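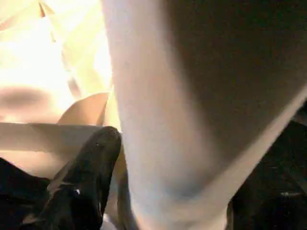 Pale gray with a little lavender in it, darker toward the right.

Gray Paint: The Questions I Keep Getting

Why does my gray look purple?
Oh, I get this one all the time! Most grays have another color hiding underneath, and yours probably leans violet or blue. North-facing rooms bring it out, and so do cool bulbs. My hallway in Skeluseck went full lilac every evening until I swapped the bulbs for warmer ones (I'd already bought new paint by then, so that was a fun week).

Do I really have to test it first?
Please do. I paint two coats on a big piece of poster board and move it from wall to wall for a couple of days. Leave a white border around it so the old color doesn't mess with your eyes. Those tiny paper chips are fine for crossing out the ones you hate and not much else.

Which brand did you use?
Flalterden in the bedrooms and Vumik in the kitchen. The Vumik cost me $49 a can and it scrubs up beautifully – I have cooked a lot of tomato sauce next to that wall. Flalterden is cheaper and goes on a bit thin, so plan on an extra coat if you're covering anything dark.

What finish should I get?
Matte for ceilings and any wall with dents in it, eggshell for nearly everything else, satin for trim. I put satin on my whole living room once and could see every patch job from the doorway.

How long should I wait between coats?
Go by the can. Mine says 4 hours, and in December with the windows shut I give it overnight.

Can I go gray on the ceiling too?
Sure! I had the store mix my wall color at half strength for the ceiling and I love it. Low rooms can take it if you keep the floor light.

What about the trim?
I like a plain white that isn't too creamy. Creamy white next to a cool gray looks yellow to me, but my sister did exactly that and her place is lovely, so hold up some samples and see.

Comments (3)

mudroom_mess: Same purple problem here. Changed the bulbs and it's way better, thanks!

12thstreetfixer: Has anyone tried the Chien primer under Vumik? I have a dark red dining room to cover and I'm scared.

paintedtoomuch: I used Chien over navy. Two coats of primer, two of paint, no blue showing. Get it tinted gray if your store will do it.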